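Januar, kurz nach vier am Nachmittag

Flaschenkunde, Fortsetzung.

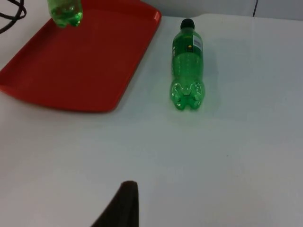
Wie lange kann man Pfandflaschen aufheben, bevor es wunderlich wird? Bis der Besuch anfängt, um sie herumzugehen, ohne etwas zu sagen.

Zyanya ist gestern um sie herumgegangen. Sie hat ihren Tee genommen, sich ans Fenster gestellt und das Wetter gelobt, das keines war. Da wusste ich, dass ich die Sache angehen muss. Zyanya Villaseñor lobt sonst nichts, am allerwenigsten den Januar in Gellonholm.

Also heute das große Sortieren. Das rotorange Tablett habe ich vor Jahren bei Laaksonen gekauft, im Ausverkauf, in der Überzeugung, ich würde darauf einmal jemandem das Frühstück ans Bett tragen. Bisher hat es Zwiebeln getragen, einen kaputten Toaster und eine Steuererklärung. Jetzt eben Flaschen. Auf dem weißen Tisch macht es sich übrigens gut, fast zu gut, man bekommt das Gefühl, es müsse noch etwas Wichtigeres kommen.

Die Regel lautete: Aufs Tablett kommt, was zum Automaten geht, auf dem Tisch bleibt, worüber noch zu verhandeln ist. Nach einer Stunde wurde mir klar, dass ich über das meiste verhandeln wollte. Eine grüne Flasche kann man schließlich immer brauchen. Zum Blumengießen zum Beispiel, wenn ich Blumen hätte. Oder für das Wasser im Auto, das ich letzten Herbst verkauft habe.

106 Stück hatte ich am Ende auf dem Zettel, Küche und Keller zusammen. Ich habe den Zettel umgedreht und eine Einkaufsliste auf die Rückseite geschrieben.

Dann das Etikett. Der Automat im Sekix nimmt nur, was er lesen kann, und lesen kann er schlecht. Eine Flasche mit geknicktem Strichcode spuckt er einem wieder entgegen, gern mehrmals, und hinter einem steht immer jemand mit genau einer Flasche und viel Geduld, die er laut atmend vorführt. Ich streiche die Etiketten deshalb jetzt vorher mit dem Daumen glatt. Neun waren hoffnungslos. Die liegen wieder im Keller, man weiß ja nie, vielleicht bekommt der Automat eine Brille.

Was ich mag, ist das Grün. Wenn so eine Flasche auf dem Tisch liegt, färbt sie die Platte um sich herum ein bisschen mit, ein Schimmer wie in einem Schwimmbad, in das man nicht hineinmuss. Ich habe eine Weile hingeschaut und dabei den Kaffee vergessen. Der Kaffee war danach auch eine Art Januar.

Zum Sekix bin ich dann zweimal gegangen, jedes Mal mit vier Tüten. Der Bon steckt im Mantel, und ich werde ihn erst wiederfinden, wenn er nicht mehr gilt. Das Tablett muss noch abgewischt werden. Zyanya will nächste Woche wiederkommen und Kuchen mitbringen, von Firidus, den mit Mohn. Ich habe gesagt, der Tisch sei frei. Bis dahin trinke ich aus der Leitung.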